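How to paint a small dining room in a weekend

Did mine in August, windows open. Teal. Took longer than I wanted but fine.

What you need: painters tape, 4 inch brush, roller, tray, drop cloth, filler, sandpaper. Mine cost 70 all in, most of that paint.

Step 1. Clear and wash
Everything off the walls. Warm water, drop of dish soap, let it dry overnight. Dont skip the bit over the baseboard, it's filthy.

Step 2. Fill and sand
Small holes, small blobs. Sand when dry. Wipe the dust off.

Step 3. Cut in, then roll
Brush the edges first, then roll while they're still wet. Top to bottom, overlap each pass a little. Two coats. Leave 4 hours between them, more if it's humid. Plain flat teal, no feature stripe, nothing fancy.
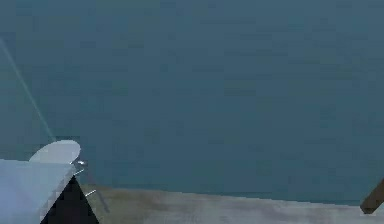 Step 4. Tape off
Pull it slow, at an angle, before the last coat is fully hard. If it lifts, score along it with a blade.

Step 5. Wait
Dry to touch is not cured. Give it 7 days before you hang anything or scrub it. Furniture can go back sooner, just keep it off the walls.

Step 6. Put the room back
Pale cloth on the table works well with a dark-ish wall colour. Tried a patterned one first, way too busy. Keep teh leftover paint, label the lid with the room.
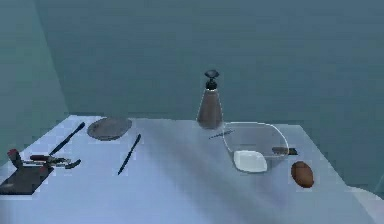

Pale tablecloth, teal walls.

Touch ups: small brush, thin coat, feather the edges out.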